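September
By Austra Vasiliauskas

The Galtside bench top is sold as a flat, wipeable work surface for people who need a table in a room that was never meant to be a workshop. It arrives in one carton with the legs packed separately. I have used mine since the spring, mainly for small repairs and for cutting card, and this review covers the 615 mm deep version. A deeper one exists, but I have not tried it.

Assembly is simple. Each leg bolts to a steel plate under the top, and the bolts are all one size. The instructions ask for them to be tightened in diagonal pairs, and I would follow that. On my first attempt I did one side fully before starting the other, and the top rocked on its fourth leg until I slackened everything and began again.

Flatness is good. With a long straight edge laid corner to corner I could not get a feeler gauge under it except near the back left, where there is a slight dip. The Fadby table I had before was worse in this respect and sagged further each winter. 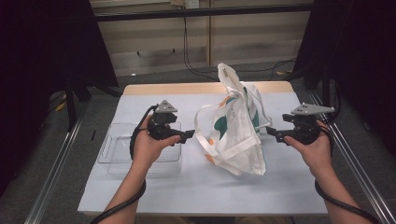

Stiffness is less impressive. Pressing down at the middle of the long side produces a small but visible movement, and planing or sawing will make the whole table walk across a hard floor. The maker sells a cross brace that should deal with most of this. It ought to be in the box. I fitted a length of angle iron instead, held with 6 screws, and the sway dropped to a level I can ignore.

The finish has lasted well. Tea and pencil come off with a damp cloth. Contact adhesive does not, and the solvent I used left a dull patch the size of a coin. Anyone gluing regularly should put down a mat. The Paulauskas mats are the usual choice, although they curl at the corners for the first week or so.

Adjustable feet are fitted as standard. The travel is short, and on an old floor one of mine is wound almost fully out. The lock nuts hold. The plastic pads beneath them mark pale vinyl.

At 420 it costs more than the equivalent Gudanach, which has a better frame and a poorer top. For assembly work, drawing or electronics I would take the Galtside. For anything involving a vice I would buy the Gudanach and replace its top later.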